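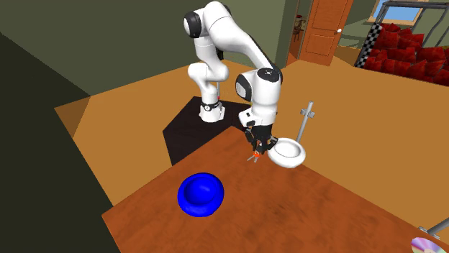

By the Hedstead Robotics Club press team
For release: November

Hedstead student robotics club opens its simulated kitchen season, looks for schools to join

HEDSTEAD – The Hedstead Robotics Club will run its first all-simulation contest this winter, with 16 student teams writing code for the same virtual robot arm. Sign-up is open now. No hardware needed, no travel, no entry fee for public schools.

The contest is called the Sercombe Table Challenge, after the classroom wing where the club meets. Teams get a rendered room, a wooden tabletop and a white arm with a black gripper. Then they get a list of tableware jobs and six weeks to solve them. Reach for the cup. Get the gripper down beside the rim without a collision. Deal with a bowl that has landed upside down, or might as well have.

Sounds easy. It is not. Students who have driven a wheeled robot around a gym floor tend to be surprised by how much there is to go wrong in the last inch. A tilted cup is a different problem from an upright one, and glossy surfaces give the vision code fits. The club's own practice group spent most of the fall on the approach move alone, and some of that code has already been thrown out and rewritten twice.

Why simulation? Cost, mostly. A real arm is out of reach for most school clubs and only one team can use it at a time. In the simulator every student can have an arm running on a school laptop, after hours, at home, whenever. If it crashes into the table you hit reset. The club began the switch last spring and membership has grown since, including a good number of students who had never come to a build night.

HOW IT WORKS

Each team has 2 to 6 students, grades nine through 12. Mixed teams from different schools are fine. Every team recieves the same starter package:

– the room and arm model
– a set of practice layouts
– a short guide to the control code, with worked lessons
– access to the help channel, staffed on weekday evenings by older club members

Teams upload their code and the contest server runs it on layouts they have not seen before. Same arm, same table, things moved around. Cups tipped over, bowls pushed out toward the front edge, stands placed close enough to be a nuisance. The background changes too – different furniture, different wall colors, different clutter on and near the tabletop – so code that has only learned one room will not get far.

Scoring is by finished tasks first, then smoothness, then time. A fast run that knocks something off the table loses to a slow one that doesn't. Teams also turn in a two-page write-up on what they tried and what failed. Judges read those closely and they count for real points, so please dont leave them to the last night.

The final round will be held in person in the Sercombe wing auditorium, with runs projected on the big screen and each team explaining its approach to the audience. Families welcome. Doors at 5:30 p.m., first run at 6. Teams that can't make the trip may join by video.

SUPPORT

The contest is paid for by a $4,000 grant from Michalski Tool & Controls, a Hedstead machine shop and a supporter of the club since its early days. The money covers server time, prizes and loaner laptops for students who need one. Michalski staff will also serve on the judging panel.

The simulation package comes from the Plendilitz project, a student-run effort that builds practice rooms for school robotics programs. Plendilitz members designed the contest rooms from scratch and have been taking bug reports from the Hedstead practice group all semester. Gripper contact was the big one – small objects slid out of the fingers in early versions. Fixed in the current build. Teams that downloaded a test copy over the summer should delete it and get the new one.

After the final, all contest layouts will be released free for classroom use, along with any team code the students agree to share. Teachers do not need to enter a team to get the materials.

WHO CAN ENTER

Any high school club, class or group of friends with an adult sponsor. Experience is not required but at least one member should be comfortable writing a simple program. Beginners can enter the starter division, which uses one object at a time and has hints built in. The open division has the full cluttered table.

Spots are limited to 16 teams between the two divisions and the club's own students hold two of those. If more sign up there will be a waiting list, in order of entry.

Two online intro sessions are planned before the start, both at 7 p.m., both recorded. They cover setup, the first practice layout and how to read the score sheet. Sponsors are strongly encouraged to sit in.

TO SIGN UP

Entry forms are on the club page under Sercombe Table Challenge. Sponsors should have team names, grade levels and a contact email ready. Forms close at the end of November or when spots run out. Questions about loaner laptops, go ahead and ask early, the supply is small.

Media are welcome at practice sessions and at the final. Please contact the club press team through the club page to set up a time.

ABOUT THE CLUB

The Hedstead Robotics Club is an after-school program open to all high school students in the Hedstead area. Members work on programming, design and, now, simulation. Meetings are held in the Sercombe wing during the school year.

###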